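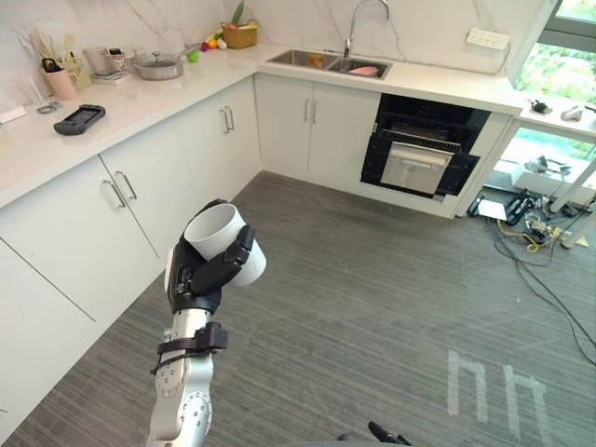
Home Buildings Checklists Forms Contact

Climside House – shared areas safety check
Mar 7, 2019
Marks: OK / FIX / ASK

ENTRY AND STAIRS
Front door closes by itself – OK. Bit slow.
Door code changed after last move-outs – OK
Stair lights, all floors – FIX. Second landing flickers. Bulb swapped already, so probaly the fitting.
Handrail – FIX. Top bracket wobbles. Two screws missing, holes chewed out, needs longer ones.
Nothing stored under stairs – FIX. Stroller and a box of tiles. Note left on both.

SMOKE, FIRE, CO
Smoke alarms tested – OK except rear hall, chirps. New battery in, still chirps. Replace whole unit.
CO alarm by boiler room – OK
Extinguisher, hallway – OK, needle in green, tag current
Extinguisher, kitchen – tag runs out in April. Get Cerum to do both on one visit, last time they charged two callouts.
Fire exit sign, rear – ASK. Lit but dim. Is it supposed to be that dim?

KITCHEN
Outlets near sink trip when tested – OK
Drain runs, no smell – OK
Leak check under sink – OK. Felt round the trap with a paper towel, came out dry.
Counters clear of cords – FIX. Small gray cable coil on the left one.
Cabinet doors and handles tight – OK
Cups and dishes, chips or cracks – OK for the ones checked. Throw out anything cracked, don't put it back on the shelf!

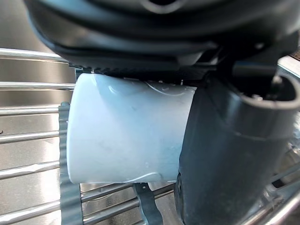

Cup, white plastic. Kitchen.

Hot water at tap – FIX. Too hot to hold a hand under. Turn heater down a notch and recheck.
Cleaning stuff kept away from food – FIX. Bleach was next to the rice. Moved it.

LAUNDRY
Lint trap – FIX. Packed solid. Cleaned it but the sign is clearly not working, need a bigger sign
Dryer vent outside – OK, flap moves
Floor drain – OK
Shelf load label says 200 lb – OK, nowhere near it

BOILER ROOM
Locked – OK
Temp in room 64 F – OK
Clear space in front – FIX. Paint cans again. Third time.
Service sheet on wall – ASK. Last entry is from Shao, no date on it. Call them.

OUTSIDE
Back steps – OK, salt bucket half full
Gutter on alley side – FIX. Hanging off at the corner. Quote from Ivivham was $900 for the whole run, seems steep for one corner. Get another.
Trash lids closed – OK
Motion light – ASK. Could not test in daylite

DO FIRST
Handrail. Rear hall alarm. Hot water. The rest can wait for the April visit – gutter too unless it gets windy.

Questions on this form: Climside office, ext. 64 | © 2019 Climside | Back to top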